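Flasside Robotics Club
Minutes of the Bin Picking Group
Feb 8, 2020, upstairs workshop

Chair: Ulises Daza
Present: Picking team, Gripper team, two members of the Alarcón group (items 1 to 4 only)
Apologies: Software lead

1. Minutes of the last meeting
Accepted with one correction. Under item 5, "suction cup" should read "fingertip".

2. Matters arising
The spare emergency stop has been ordered. The request for a second workshop key was refused.

3. Trial results
The chair reported on the last set of trials with mixed utensils. 60 attempts were made, of which 17 ended in a drop or a missed grasp. Thin flat items remain the main difficulty, table knives above all. The log for the term now stands at 3629 entries, and the older ones need sorting by item type before they are of any use.

It was agreed that utensils will go into the bin by hand, without arranging, and that overlapping items are to be left as they fall.

4. Gundden cup
The rules have been published. Each team gets three runs and may not touch the bin between them. The Alarcón group asked whether a knife under another item would count as reachable. The rules do not say. Chair to write to the organisers.
The heat is in April, at Brustolgate. Transport not yet settled.

5. Cables
A member raised the cable loop at the wrist. It limits rotation of the last joint before the software limit is reached. Two options were discussed — a shorter loop, or a tighter limit in software. The second was adopted for now. The Gripper team will measure the slack and report back.

6. Bin and clamps
Clamps are to be checked before each session and after any contact between fingers and wall. The bin position must not be changed without running the calibration again. The last calibration took roughly half the session.

7. Any other business
Lists of utensils for the cup to be sent to the chair. Spoons of different lengths are wanted.
The label printer is out of tape.

Actions
Chair: letter to Gundden organisers; transport.
Gripper team: cable slack.
Picking team: sort log by item type.

Attachment to item 6
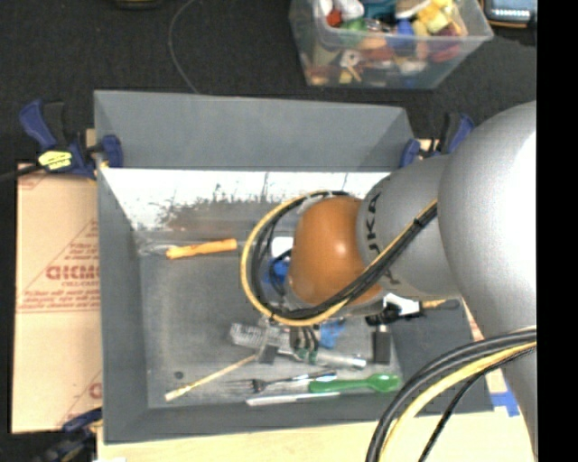 Arm over the clamped bin, mixed utensils.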